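Ticket : import des dépenses d'Omeddale, des lignes manquent dans Clullis

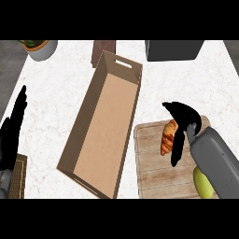
Bon, je rouvre le ticket, car l'import du budget communal d'Omeddale coince encore. Le CSV annonce 1 066 lignes de dépenses et Clullis m'en affiche environ 700, sans le moindre message d'erreur (merci bien !). Les montants « divers » finissent tous dans une catégorie fourre-tout, et elle est à peu près aussi parlante qu'une barquette en carton ouverte avec rien d'écrit dessus, posée à côté d'une planche à découper. J'ai relancé deux fois, même résultat.

Ce que j'ai essayé depuis : réenregistrer en UTF-8, vider le cache, passer par le connecteur Olach. Avec Olach je récupère une partie des lignes, mais il en reste 111 dehors, toutes des subventions aux associations. En fouillant, je vois que leur code fonction commence par un zéro, et que le zéro saute à l'import !

Mise à jour, 16 h : j'ai forcé la colonne en texte dans Dogbe avant l'envoi et tout passe, total compris. Je laisse le ticket ouvert tant que Clullis ne gère pas ça tout seul, le prochain fichier arrive en septembre.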